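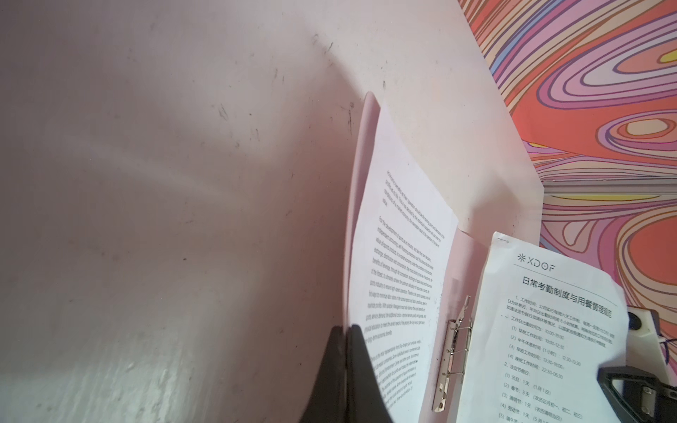 Written Rules for Shared Manipulation Cells: Notes on the First Revision

Our working practice document for shared robot cells has now been through its first full revision, and several readers of this blog have asked for an account of what changed. I offer that account below in a personal capacity. The document itself belongs to the group, and the wording quoted here is the wording in force as of January 9, 2019.

Scope comes first. The rules apply to any bench on which one or more arms work within reach of objects that a person has placed by hand. They apply equally to teleoperated sessions and to sessions run under a trained policy. They do not replace the risk assessment for the cell, and they do not replace the manuals supplied by the manufacturers. Where a manual is stricter than our text, the manual is followed.

Section 1. Responsibility during a session

Each session has one named operator. The operator may hand over to another person, but the handover is spoken aloud and entered in the log before the second person touches the controls. The earlier text allowed two operators to share a session informally. Hélène Paquette objected to this in her review, on the ground that a stop command was being treated as the other person's job, and the provision was removed.

An observer may call a stop at any time. The operator does not ask for the reason until the arms are still.

Section 2. Paper, folders and other thin objects

This section is entirely new and was the most debated. Our original rules were written with boxes, cups and tools in mind. Paper behaves differently. A ring binder has covers that swing, a metal mechanism that can trap a fingertip or a sheet, and contents that slide when the cover is lifted past a certain angle.

The following now applies:

Covers are gripped at the edge, and the closing force is set to the lowest value that holds.

A raised cover is lowered under control. It is not released from height.

Opening or closing the rings is a manual step unless the task plan names it.

Staples are noted on the task sheet. A stapled set is handled as a single object and is never separated by the arm.

Sverre Berge asked that we also forbid the handling of loose sheets with parallel fingers. The group did not adopt this. Loose sheets are a real part of office work, and a rule that excludes them would exclude the work. His concern about creasing is covered by the force limit.

Section 3. Documents used as objects

Any document placed on the bench is treated as published. If a wrist camera can read it, so can everyone who later reviews the recording. Only documents cleared for general viewing are therefore permitted. Attendance rules, holiday lists, meal arrangements and printed essays are acceptable once cleared. Personnel files, medical papers and anything bearing a private address or a signature are not — and turning the page face down is not accepted as a remedy.

The language of a document has no bearing on this. Noémie Desjardins pointed out that the first version assumed that the person clearing a page could read it. The revised text requires that someone competent in the language of the page sign the clearance.

Section 4. Condition of the bench

Tabletops become scuffed. This is ordinary wear and is not in itself a defect. The operator records new marks at the end of the session only where they may have been caused by contact with a gripper. Cables are kept out of the working area, and their routing is checked with each arm at full reach.

Patterned coverings beside the bench remain permitted. Some members would prefer plain gray throughout. I do not share that view, and the document takes no position beyond asking that the surroundings be recorded in the log.

Section 5. Records

We reviewed 386 log entries from the period before the revision. In 23 of them the operator was not named. In eight, a stop had been called with no reason entered afterward. Neither figure is alarming for a group of our size, but both are higher than they should be. The log form has been shortened to a single page, and the reason for a stop is now a required field.

Logs are kept for 10 years. Apolinar Esquivel has agreed to hold the index.

Points left open

Two matters were deferred to March. The first is whether a session with two arms holding the same object requires a second trained person in the room. My own opinion is that it does, at least until the operator has completed the supervised hours. Dale Fortin has argued the contrary at some length, and his note will be circulated with the draft.

The second concerns working hours. Several sites run arms overnight, and the present rules say only that a cell in motion must be attended. They do not say for how long one person may attend it. Fatigue is well understood in other trades that keep night shifts, and I would like to see a fixed limit in the next version, together with a rule on meal breaks that applies to night crews on the same terms as day crews.

Comments on Section 2 are especially welcome. Please cite the paragraph and describe the task, including the type of folder and the gripper in use. Comments received before the end of March will be considered for the second revision.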